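Reler five-fingered hand with the Dorkenus wrist camera: does it earn its keep?

Reler's sales page promises "human-level handling" from a hand that costs a good deal more than the plain two-jaw Jiler we already own. I have read that sort of promise before, so the hand went onto our arm for 4 days of card work and not much else.

Cards are a mean test. They are thin, glossy and hard to pick out of a narrow slot. The Jiler does them well enough if you line it up properly. The Reler has more fingers to line up, and with default settings it needed 69 attempts before I had a grip routine I would leave running. Some of that was me. Most of it was the manual, a 265-page file with a single page on thin objects.

The Dorkenus camera is the better buy. It sits close in, and you can judge a fingertip against the edge of a card, though the hand itself fills a good part of the view.

Card rack from the wrist, and the desk from higher up: 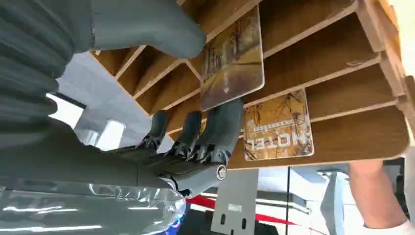
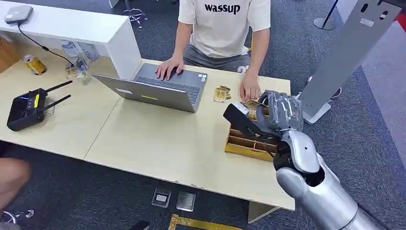 Build quality is fine. Reler rates the finger joints for 3,000 cycles between services, a low figure for anyone planning long shifts, and the service kit is sold separately. The control software froze twice and lost my saved poses once.

If you handle mixed objects all day, ask for a loan unit and try your own things in it. For cards alone I'd keep the Jiler and spend the money on the camera.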